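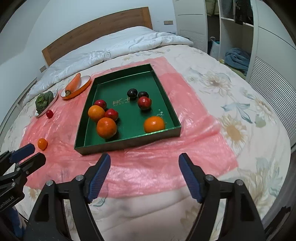 Produce set, bedroom site: fruit in the tray, carrot and lettuce on their plates.

We use cookies to remember your settings. Accept / Manage

Progress report no. 3 to Triantafyllou
June 8, 2026 — 4 min read

Hi Stamatia,

I promised you a shorter one this time, so let me start with the number you'll be asked for upstairs: we kept 167 episodes in May. That's every one that made it through review, with both grippers synced and a text label I'd be happy to defend. The total we recorded was higher, but you're paying for the usable ones and those are what I want to report.

Most of the month went to the produce tasks. You'll remember the plan was to stay on kitchen counters until summer, and I changed my mind about that. The first policy we trained at Hutis had only ever seen fruit on flat, hard surfaces, and it got very confident about how high a mandarin sits. So we moved to beds! A plastic sheet over a soft bedspread gives you wrinkles, glare and a surface that sinks a little when you lean on it, and I wanted all of that in the data before we got too comfortable.

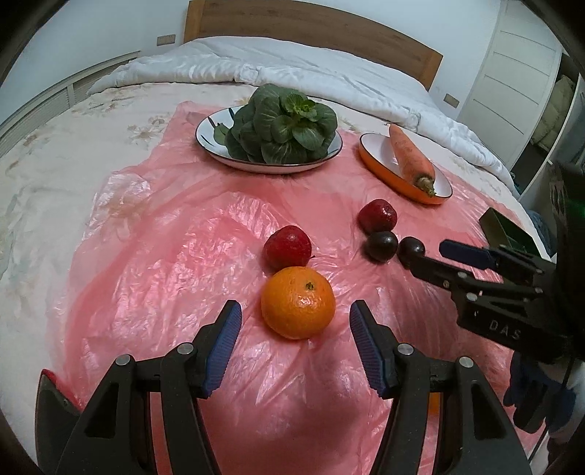
Zirell Project | Handheld Demonstrations Team

The two-handed episodes are where we're slowest. One gripper is easy to teach — a new person gets decent at it in an afternoon — but with two, people freeze one hand while the other does the work, and then the model learns that the second arm is basically furniture. Ritva Peltonen rewrote the instructions so that each task has a job for both hands (one reaches for the plum while the other goes for the mandarin, that kind of thing), and the May episodes look a lot livelier than the earlier ones. I'd still like more of them before we call this part done.

Soft fruit is its own headache. Strawberries mark if you close too hard, and a marked strawberry looks different in the next episode, so we swap them out more than I budgeted for. You'll see the grocery line is over. I moved money from travel to cover it and the total hasn't changed.

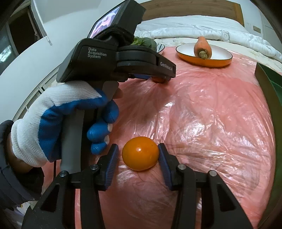

Small round things are also where the labels went wrong. We had people writing "orange" for a mandarin, "orange" for a cherry tomato and "orange" for the color of a plate, sometimes in the same batch. I stopped recording for 5 days and we cleaned it up by hand, which was dull but I'm glad we did it. There's now a fixed word list, and the Stistari upload tool rejects anything that isn't on it.

What's next: seven more homes are signed up, and I want to get the same set of tasks done in each of them before adding new objects. Leafy greens will probably need their own round, as the fingers tend to pinch one leaf and leave the rest behind. I could use your okay on two spare sets of finger pads too — the ridges wear down faster than I expected and I don't want to stop in the middle of a house.

Call me if the budget sheet doesn't make sense. The episode list is in the shared folder with Ritva's review notes next to it.

Recent updates
Progress report no. 2: Counters, cups and lids
New word list for object labels
How we review two-handed episodes
Getting started at Zirell: notes for home hosts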